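Transferring a policy between cameras, part two: the kitchen

Posted 11/11/2023 in Research notes

Since July I have owed you the second part of this story, and two people wrote to me to ask if the project is dead. It is not dead. It was sleeping while I finished my teaching. Thank you to Hicham Saber for the second of these messages, which was less polite than the first and worked better.

A short reminder for those who did not read part one. We train a policy in simulation that moves things on a kitchen counter: pick up a small object, put it in a dish, bring a tool near a board, and so on. The policy sees only images and the joint positions of the arm. The question of my chapter is simple to write down and hard to answer: how much does the policy learn about the task, and how much does it learn about the background?

In part one I used a bare table with a gray wall, and the background was almost nothing. Ginette Hoarau, who reads all my drafts, wrote in the margin "of course it generalizes, there is nothing to generalize from." She was right and I was annoyed for two days.

So now there is a kitchen. We call it Jiretti, after the street where I lived when I started the degree. It has a counter with a sink, a wooden cutting board, dark upper cabinets, and a big glass opening to a garden. I wanted the garden. In a real home the light and the colors come from outside, and a network is very happy to use a tree as a landmark if you let it.

What the arm is doing

In the task I use most, the arm holds a white scoop and must bring it to the board, where a small pink object is waiting. The object has no name in our files except "item". Driss Radwan says it is an onion and Dennis Kirui says it is a candy, and I have stopped taking part in this discussion. For the policy it is a round thing with a strong color, and the color matters, as I will explain later.

The scoop is harder than it looks. When the gripper holds it by the short handle, the useful part of the tool is far from the fingers, so a small error in the wrist becomes a big error at the lip. My first policies learned to go very near the board and then stay there, shaking a little, like a person who cannot decide to enter a cold sea.
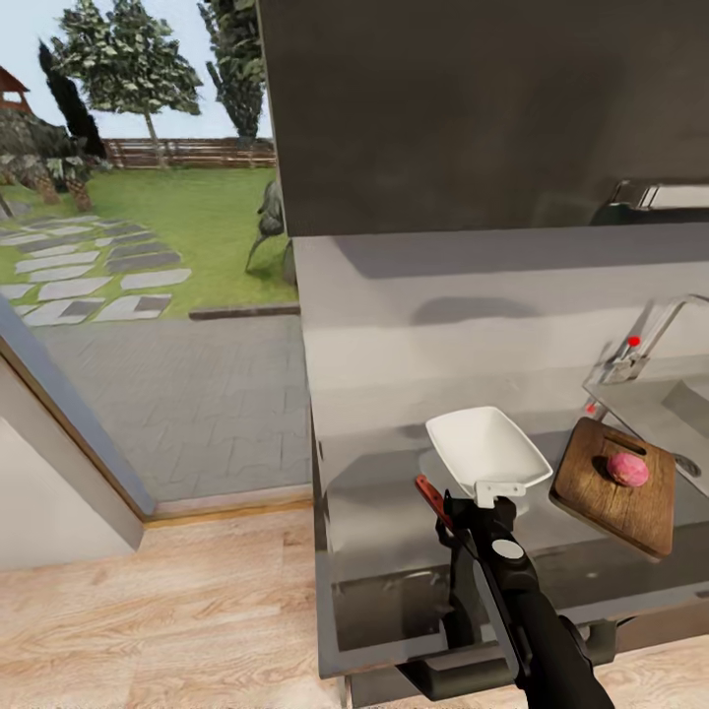 The method, in plain words

I collect demonstrations with one camera position and train a policy on them. Then I replay the same demonstrations in the simulator and render them again from other camera positions. Because it is simulation, the motion of the arm is identical and only the image changes. From each demonstration I get 15 extra views. The policy is then trained a second time with a small added loss: two images of the same moment, from two cameras, must give nearly the same internal features.

The idea of the paired loss is not mine. Many people did similar things before. My part is the choice of pairs. If you choose the two cameras at random, most pairs are either too easy (almost the same image) or impossible (the arm hides the board in one of them). I choose the pairs by how much of the board and the tool is visible in both. Chepkoech Ondieki wrote the visibility code for her own project, Saltach, and she let me use it, and then she fixed it when I used it wrongly.

Results so far

I will give one number, as the rest is still changing. On camera positions never used in training, the policy without the paired loss finished the task in 52 percent of the trials. With random pairs it was a little better, but the difference was inside the noise between seeds. With my chosen pairs it was 10 points higher than the baseline, and this difference stayed with all the seeds I tried.

It is not a big result. My advisor said "it is a result," and from him this is warm.

More interesting for me are the failures. I looked at where the policy puts its attention, with the usual saliency maps (I know, I know, they are not a proof of anything). Without the paired loss there was often a bright spot at the faucet. The faucet has a small red dot on it, and the faucet never moves. If you are a lazy network, this dot is a beautiful thing. You can measure everything from it. Then the camera moves, the geometry is different, and the arm goes with full confidence to the wrong place.

I repeated the test with the red dot painted gray. The baseline became worse even on its own training camera! This made me happier than the main result, and I ran to tell it to Dennis, who was eating.

With the chosen pairs the bright spot moves mostly to the pink item and the edge of the board. Mostly. There is still some on the window frame in certain views, and I do not understand why in these and not in the others.

The views that are used for testing are wider, with the floor and the garden and the full length of the counter. There is more on it than the task needs. The white dish and the knife with the red handle belong to other tasks in the same set, and I leave them in on purpose, as distractors.

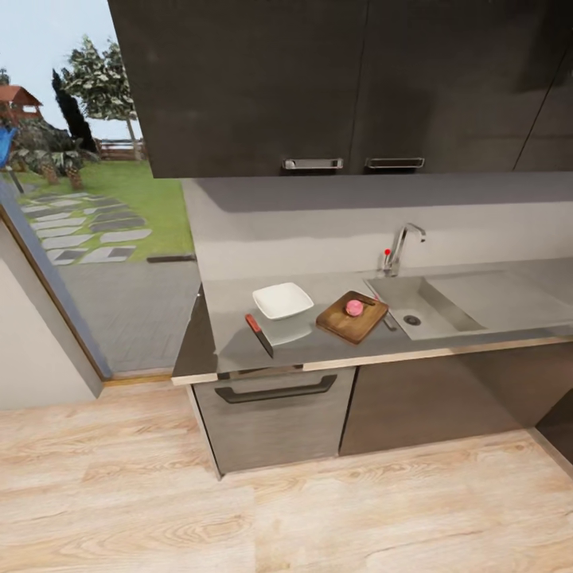
The Jiretti kitchen in a wide view, with the dish and the knife to the left of the board.

The knife gave me one bad week. Its handle is red, and I was sure the policy would now choose the handle as its new landmark. I moved the knife to many positions and the success rate almost did not change. I believe this is good news, but I would like a second person to check my script before I say it in a louder voice.

What I will do next

Driss wants me to change the garden: other trees, a cloudy sky, maybe night. This is easy to do and slow to render, and our machine is shared with the El Khatib group until the end of the term. I also want to try a second kitchen with the sink on the other side. If the policy still goes to the right when the board is on the left, then I will have to rewrite some sentences of this post.

I submitted a short version to the student workshop in Plekley. If it is accepted I will put the slides here, together with the code for choosing the pairs. The code works, but the names of the variables are half in my own language, and Chepkoech has asked me very kindly to correct this first.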